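Why Do Families Have Reunions?

A reunion is a get-together for relatives who do not see each other often. Grandparents, cousins, aunts and uncles may live in different towns. A reunion brings them to one place for a day or a weekend.

Some reunions are small. Others are very big. The one held in Kemwood each May had 80 people last year, and one cousin traveled 4,000 miles to get there.

Somebody has to plan it. Cuiping Zheng starts in the winter. She writes to each household, asks who can come, and keeps a list of who is bringing which dish. Children can help by making name tags.

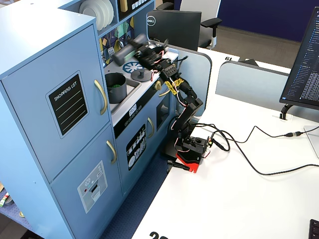
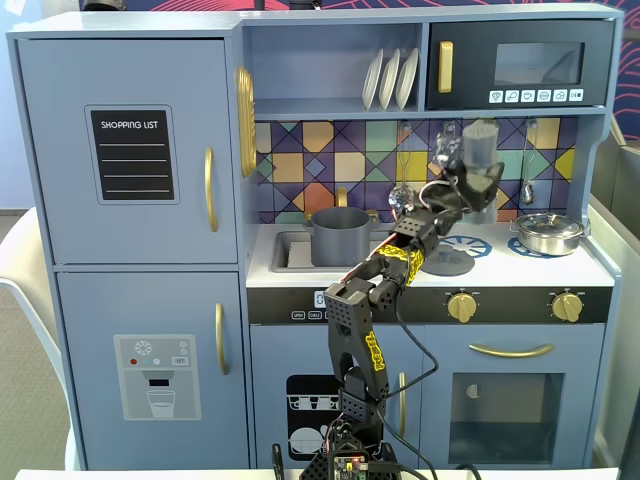 A toy kitchen with a shopping list on the fridge door.

Page 38

At a reunion you may meet a second cousin. Second cousins share the same great-grandparents. You and your first cousins share grandparents.

Older relatives often tell stories about when they were young. You can ask them questions:

What games did you play?
Who taught you to cook?
Where did you go to school?

Write the answers in a notebook and put the person's name next to each one. Bring the notebook again next year.

Words to know
Relative: a person in your family
Household: the people who live together in one home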